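Stutley Tabletop Oil, 500 ml, unscented
Reviewed by Thomas Fabbri
Mar 11, 2019

My last tin of table oil smelled like a boat. The one before that smelled like an orange that had given up. So when the Stutley people put the word "unscented" on the front in letters bigger than their own name, I paid the $19 and went home feeling like a man who had finally been listened to.

It does smell, a little. It smells like the inside of a new cupboard, and it's gone by the next morning. I can live with that.

The tin itself is a nuisance. The cap is the push-and-turn kind meant to defeat children, and it defeated me and then my neighbor Salim Kashindye, who opens things for a living (he fits windows). Once you're in, the oil comes out in one gulp and then nothing. Pour it into a jar first. The label tells you to "apply sparingly in the direction of the grain," and then shows a drawing of a hand going in circles. 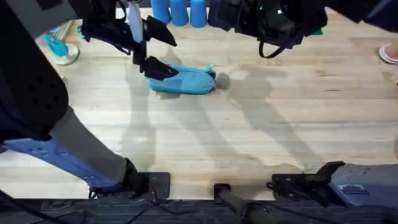 Pale wood is where an oil like this earns its money or doesn't. On dark wood almost anything looks good for a week, including salad dressing, which I have tried. On light planks every sin shows. Gray smudges like the ones scattered over this tabletop are the sort of thing I'd want dealt with before any oil goes near it, and the leaflet gives the matter one line: "Ensure surface is clean." Thank you, Stutley. Oil over a smudge and you may well get a shinier smudge. I went over my own kitchen table with fine paper and a damp cloth, let it dry overnight, and did two thin coats.

The result is good. Annoyingly good, given the cap. The color warmed up by about as much as I wanted, with none of that orange glow you get from the cheaper stuff, and the grain came up without looking painted on. Water beads for a decent while. Red wine left a faint ring when I forgot a glass, and a second rub took most of it away.

Drying time is where the label and I part company. It says 6 hours. Mine was tacky at bedtime and fine at breakfast, so plan on eating dinner standing up.

I also have half a jar of Hallow hard wax left over from the hall bench. The Hallow is tougher and I'd still use it where people put boots. It also costs nearly twice as much and sulks in cold weather. For a table that mostly sees toast, I'd buy the Stutley again.

Four stars. The fifth is stuck under the cap.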